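Rellwood library to stay open on Saturdays after hours review

Mar 13, 2020

Rellwood library will keep its Saturday opening for at least another year, after the town council dropped a plan to close the building at weekends.

Councillors had been asked to approve a new timetable under which the library would open from Monday to Friday only, with one late evening until 7pm. They voted instead for a version that keeps Saturday mornings and early afternoons, and takes the time out of the quieter end of the week.

From the start of the new timetable the library will open from 9.30am to 5pm on weekdays, apart from one weekday when it will stay shut until 1pm. Saturday hours will be 9.30am to 2pm. At present the doors close at 4pm on a Saturday, so there is still a cut, but a smaller one than first proposed.

The original plan was published in the autumn as part of a wider look at what the council spends on its buildings. It drew 1,579 written replies, most of them on paper forms left at the front desk. Of the people who gave a reason for wanting Saturday opening, the largest group said they worked full time and could not get there on any other day. Parents of primary school children were the next largest.

Mitali Seneviratne, who manages the library, said she was relieved to have a decision.

"We've had people asking at the desk every day since the forms went out, and we couldn't tell them anything," she said. "Now I can print the new bookmarks with the hours on, and the staff can plan their leave."

No jobs will go under the new timetable. Two part-time posts that have been empty since last summer will be joined into one, and the council hopes to fill it before the end of spring. The post will cover Saturdays and the late start day, and will include some work on the children's shelves.

The late evening has been dropped altogether. Door counts showed that very few people used the library after 5pm, even in the weeks before school exams, and heating the reading room for those two hours was one of the larger items on the winter bill. Students who used the evening session can still book a desk at the community rooms on Prilter Street, where there is free wifi but no lending service.

Arif Howlader, the councillor for the north side of the town, had argued against the first plan when it came up. He said he would have liked to keep the full Saturday but could live with the result.

"The afternoon is quiet once the football starts, I'll grant them that," he said. "The morning is when you can't get a seat. That was the bit worth arguing over."

Councillor Howlader also asked for the hours to be looked at again in twelve months, and this was agreed. The review will cover loans and visits as well as the use of the public computers, which were left out of the last set of figures.

There are changes to the building as well. The roof above the local history room has let in water twice this winter, and 74 boxes of parish papers and old maps have been moved to a dry store upstairs. They can still be seen on request, but readers are asked to give two days' notice. Repairs are due to begin once the scaffolding can be put up on the car park side, and three parking spaces will be lost while it stands.

The work will be done by Bhattacharjee, the building firm that replaced the windows at the front of the library a few years ago. Its site manager, Kyu-ri Heo, told the meeting that the slates themselves were mostly sound and that the trouble lay in the lead around the chimney. She expects the job to take five weeks if the weather is fair.
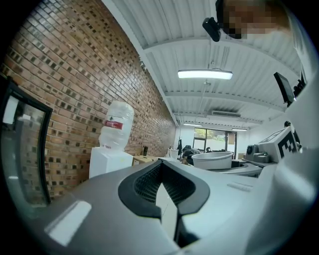
The history room will be closed for the whole of that time. The family history group, which normally meets there, will use the upstairs meeting room instead. The room has no lift access, and anyone who has difficulty with stairs should ring the library first so that a ground floor table can be set aside.

Loan rules are not changing. Adult members can still take out up to 12 items for three weeks, and there are no fines on children's books. The charge for reserving a title from another branch will stay as it is. Members who have used the late evening to collect reservations will have theirs held for ten days instead of seven, to give them time to come in on a Saturday.

The book sale is going ahead too. It will be held in the entrance hall over two Saturdays, with around 3,000 withdrawn and donated books on offer, most of them paperbacks. Sumaiya Patwary, who is running the sale, said there was a good deal of crime and cookery this time and less travel writing than last year. Large print books will be on a separate table near the door.

Donations for the sale are no longer being taken, as the storeroom is full. Anyone with books to give away is asked to hold on to them until the summer.

The bus stop outside the library is not affected by the roof work, although the pavement on that side will be narrower than usual – people with prams or wheelchairs may find it easier to use the rear entrance from the market square. The book drop will be moved there as well and will be emptied each morning.

Copies of the new timetable can be picked up at the front desk or from the council office. Vy Bùi, who takes the Saturday story session for the under-fives, said it would carry on at 10.30am as before, with no need to book. The songs come first and the stories after, and the session finishes at 11.15am.

Sign up for our weekly newsletter and get local news in your inbox. You can unsubscribe at any time. By signing up you agree to our privacy notice.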